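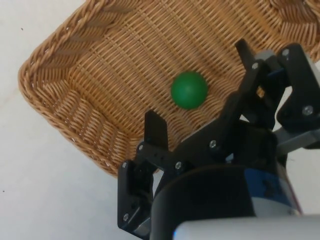
A rectangular wicker basket with a braided rim.

Girkville tightens labeling rules for woven goods at public market

GIRKVILLE – Vendors selling baskets, trays and other woven goods at the Girkville public market will have to state the plant material and the finish on a tag attached to each item, under rules that take effect in April.

The requirement covers anything sold as wicker, cane, willow, rattan or seagrass. "Wicker" will no longer be accepted on its own, as the word refers to a method of weaving and can be applied to several plants as well as to paper cord and plastic. A tag must name the material used for the body and, where it differs, the material used for the rim and handles.

Finishes are grouped into 3 classes: untreated, oiled or waxed, and lacquered. Items in the lacquered class must also carry a line stating whether the coating is suitable for contact with unwrapped food. Bread baskets and fruit trays sold without that line will have to be withdrawn from the stall until it is added.

The market office drew up the rules after a check of 1454 items last season. In that check, nearly a third had no material listed, and a smaller group listed one that did not match the sample examined. Most of the mismatches involved paper cord sold as seagrass.

Obadia Rugemalira, who manages stall permits at the market, said the office would not test every item. "We will pull samples at opening and compare them with the tag. If the tag is wrong, the vendor has 7 days to correct it," he said. A second mismatch within the same season will lead to a suspended permit.

The rules apply to all 33 stalls now registered for household goods. Secondhand sellers may write "material not known" in place of a plant name but must still give the class of finish. Repaired items need a note where the replacement strands are of a different material.

Babić, an importer that supplies several of the stalls, said it would print tags at its warehouse and ship them with the spring stock. Vendors who make their own goods can collect blank tags from the market office between 8 a.m. and noon. Handwritten tags are allowed if they are legible and in permanent ink.

Fees for stall permits are unchanged.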